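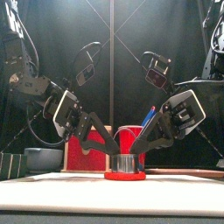
Home | Reviews | Shed | Contact

Last updated Fri 19 July

I've had the Kumsa two-arm kit from Skevstead since March, and I'm now fairly good at apologising to crockery. The box promised 47 ready-made tasks. I've got 17 going, if you're a generous marker.

Putting a small metal cup on its red coaster is my favourite. Both grippers go in, one from each side, like two blokes reaching for the last snag at a barbie. The wrist cameras are the best part of the package -- the manual is the worst, and page 100 is in there twice.

Support answered in a day. They suggested a heavier cup.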